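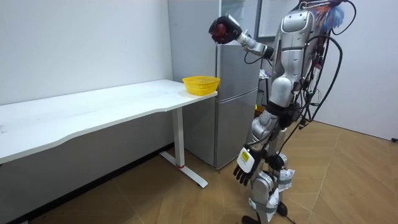 Fruit at the long desk

From Friday the fruit moves out of the kitchen and onto the long white desk in Room 12. The yellow basket stays at the right-hand end, where it can be reached without walking around anyone. Apples for now - pears and clementines in December, when Wostitz changes its list.

Deliveries come up before 10 a.m. Please put the fruit in the basket and take the empty crates back down to the loading door. Cores go in the compost bin by the sink, please, and the desktop gets a wipe at the end of the day, as the white shows every smudge.

Requests and allergy notes to Tuncay Altıntaş, extension 703. He places the order on Wednesday at noon.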